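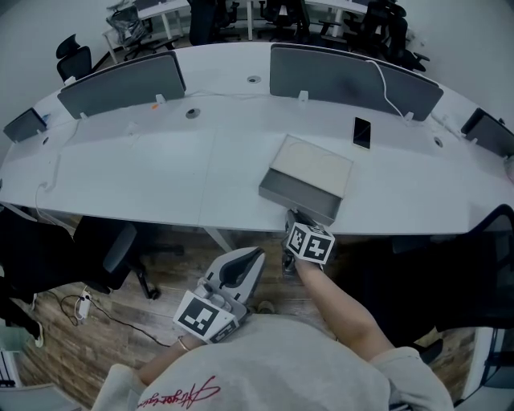
Open day, curved desk station: two hand-held grippers, the right one at the gray box.

Ticket: Right gripper drops tracking during visitor demo
Site: Paredes office, second floor
Opened by: Ayman Atallah
Assigned to: Florencio Pastor
Priority: Medium
Status: Closed

Opened Friday, February 16, 2018

We have the Durico visitors in today and the box task is the main thing we are showing them. The right gripper keeps losing its pose in Flasenex. The track freezes for a second or two and then jumps to a new spot. The left one is fine. It happens most when the right hand is out over the box. I restarted Flasenex twice and saw no change. The next group is due in 30 minutes and I would like them to see a clean run on the big screen.

Florencio Pastor
Did it do this in the January rehearsal? Please send the log from the last run, and tell me which cube profile is loaded for the right side.

Ayman Atallah
No, January was clean, but that was in the Canura room with the blinds down. Log attached. The last run has 2,035 samples and 17 dropouts, all on the right. Profile says "right_old".

Florencio Pastor
That profile is for the previous cube. The marker IDs on two faces are different, so when you turn your wrist and one of those faces comes up, it has nothing to match. Load "right_b" and redo the tool offset. Leave the left profile alone.

Ayman Atallah
Loaded right_b and redid the offset. First run had one dropout, second run had none. The jumps are gone. The picture on the big screen still lags behind the hands a little.

Florencio Pastor
The lag is the display buffer. Someone set it to 3,000 ms. Drop it to the default under View, Playback. It does not touch the recorded data.

Ayman Atallah
Done, lag is gone. Ran the demo for the second group with no freezes. One of the visitors tried both grippers and that tracked fine too. Can you delete right_old so we don't load it again? It comes first in the list.

Florencio Pastor
Moved it to the archive folder on the demo machine. The machine in the Canura room still has it, so I will open a separate ticket for that one. Closing.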